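Put the cables on the maintenance sheet

Most maintenance sheets for small two-arm cells are written by people who think about motors. Ours was. It had a line for servo temperature, a line for mounting bolts and a line for calibration, and nothing at all for cable. I think that order is backward, and I'd like to see other shops change it.

I look after a cell at Skestau that folds and handles paper. In December we lost 40 hours of running time on it. Two of those hours went to a bad servo. The rest went to cables, or to fingers that had drifted out of line and were pinching the sheet unevenly. The arms themselves were fine.

The trouble with a cable is that it fails a little at a time. A tie gets pulled too tight at a joint, the arm bends there all day, and one morning the gripper drops off the bus for half a second. You restart it and it runs. By the third restart somebody has ordered a new gripper.

My routine takes 6 minutes at the start of a shift. Power off, move each arm by hand through its full reach, and watch the slack at every joint. Check that every tie holds the cable to a link and leaves the joint free. Look under the rail at the boards and press each connector home. Then power up, close the fingers on one sheet of paper and tug. If one corner slides before the other, the fingers need to be squared up before anything else gets done. 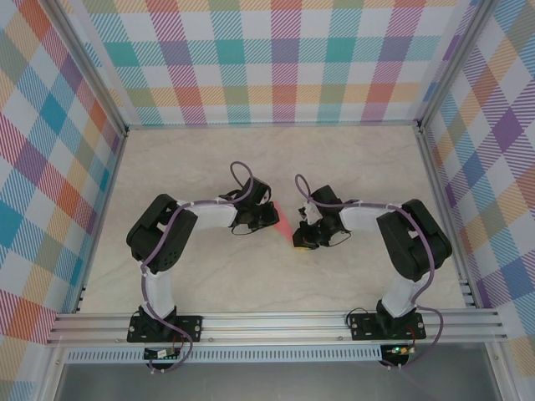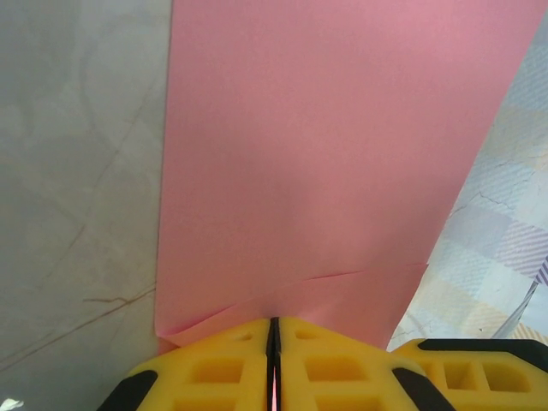
Mircea Ardeleanu read a draft of this and disagreed with a good part of it. He runs his cells at Murnov on a fixed replacement schedule, new cable every 95 days whatever it looks like, and he says a daily check by hand mostly teaches people to tug on connectors that were seated fine to begin with. In his view the paper test is worth keeping and the rest could be done monthly.

He has a point about the connectors, and I've told the evening shift to look before they press. I still don't want to go monthly. A schedule replaces good cable along with bad, and it won't catch a tie that was put on wrong yesterday.

The sheet now has cable on the first line and bolts on the last.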